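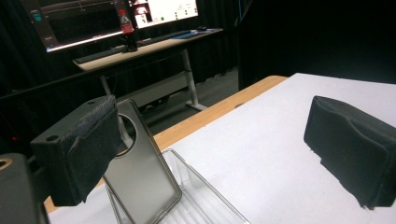
Back of the phone, on the white table.

Ticket 121 — wifi calling drops out on Rillow handset
Status: open again (sorry!)

Hi all, me again. I closed this one back in January thinking I'd beaten it, and now it's doing the same thing, so I'm adding my notes while they're fresh.

Short version: calls over wifi go silent after 9 minutes, near enough every time. I can hear the other person but they can't hear me. Mobile calls are fine, but we get one bar out here past Drokthorpe so that's not much use to anyone.

What I've tried so far:

Restarted the phone and the modem (obviously). No change.

Forgot the network and typed the password in again. Worked for one whole evening and I got very excited — then it was back the next day.

Turned off battery saver. I had it set to kick in at 70 per cent, which I'd completely forgotten about. Calls seemed a bit clearer but still dropped.

Took the SIM out, gave it a wipe, put it back. Nothing.

Moved to the 2.4 band in the Proltell modem settings. This is the only thing that's made a real difference! I got through a long call to my sister without a hitch, but then two short ones failed in a row.

The bloke on chat reckoned it might be the SIP setting in the modem, but my menu doesn't look like the one in the help page. I'm on the March 2018 firmware, if that matters. Does anyone know where they've moved it to? Happy to do a factory reset if I have to, I'd just rather not set up the printer again.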